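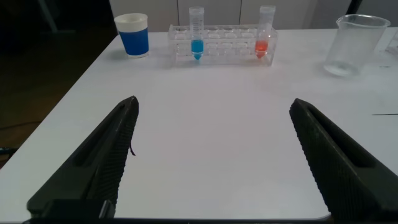
Mohamedi wrote:

> Has the student team settled on the order of steps for the
> Fondport demo? Our group at Treltport lost most of its points
> last year on handling tubes, and I would like to know how you
> score a tube that is gripped well but put back crooked. Also,
> is there a time limit per run or only for the whole session?

The order is settled. A run starts with both tubes in the rack and the colors mixed up by us beforehand, blue and red-orange this year. The arm has to take out each tube, empty it into the beaker, drop the tube in the paper cup and go back to its start pose.

A crooked tube costs one point if it still stands in the rack by itself. If it falls over, the step scores zero but the run goes on. Tubes in the cup can lie any way they like.

Time limit is 6 minutes per run, and each team gets 12 runs over the two afternoons. Setup between runs does not count against you - just don't move the rack once the judge has checked it.

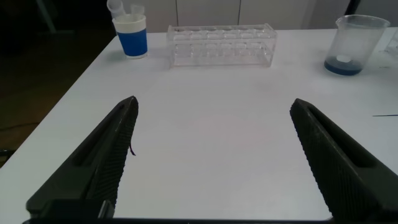 Rack empty, blue in the beaker.

Two things we are still working on. The students from Ustley wrote the pouring routine, and it tips too fast at the end. They are slowing down the last part of the wrist turn and will post the new settings to the list when they have them. The other thing is the grip force. The knurled fingers hold the tubes fine at 30 percent, but caps are harder, and we have not agreed on one number for both.

If your group wants to try the same layout before November, the parts list is in the club folder under "bench". Any clear rack will do as long as the tubes stand straight in it. The lab is open to visiting teams until 11 in the morning - write to the list first so we can keep a table for you.

Fondport robotics club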